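Arkmont shop night – talk notes, September 23, 2025
25 min incl questions. DON'T rush the sim part again

1. Hello / who
Me, Remedios Barroso, bench by the drill press. Babar Dhanial does the electronics, heckling from row two.
Thank Ghumman for the extrusion offcuts.

2. What we're building
Two arms, one body, two-finger grippers. Goal is dull – open a door, pick stuff up off a counter, put it down someplace else.
Name is Warnar. Don't explain the name, takes forever.
Budget was 1120 dollars. Say it, wait for the laugh, move on.

3. First version (April)
Printed shoulder brackets. Cracked at the layer lines, both of them.
Moved to aluminum. Heavier, so bigger motors, so bigger supply. Babar can do the supply story if there's time, 60 seconds max!!
Pass the cracked bracket around. Get it BACK this time

4. Wiring
Cable across the elbow = worst decision. Snagged every time the arm folded.
Now runs thru the middle of the joint. Connectors labeled both ends, wish we'd done that on day one.
E-stop: big, reachable, wired to motor power and not to the computer. Say twice.

5. Why we went to sim
Every bad idea on the real arm costs a part. In sim costs a restart.
Ran 3000 tries at the door over a long weekend on the old Prasbridge desktop. Fan noise, sorry to the neighbors.
Random rooms, random wallpaper, so it doesn't learn one wall by heart. The dots are ugly, good, leave them.
Viewpoint is from up on the body lookign out past the grippers. Tilt makes people seasick, give them a second.
Point out: door and its knob, counter at left, both grippers open.
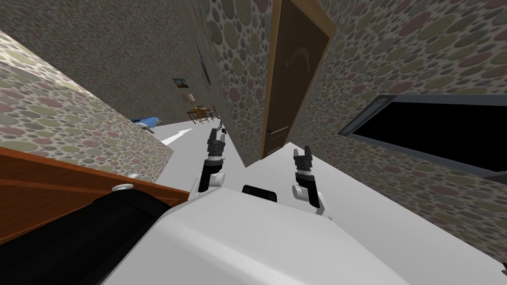
6. What carried over to the real one
Reaching – mostly fine. Closing on a knob – not fine, friction in sim was way too kind.
Fixed w/ rubber on the fingertips, then re-tuned grip. 200 more runs on the bench, slow speed, hand on the e-stop.
Still misses when the light is low. Dont pretend otherwise.

7. Next
Better fingertips. Softer shoulder. A real door on a stand, need lumber, ask the room.

Questions. Sign-up sheet by the coffee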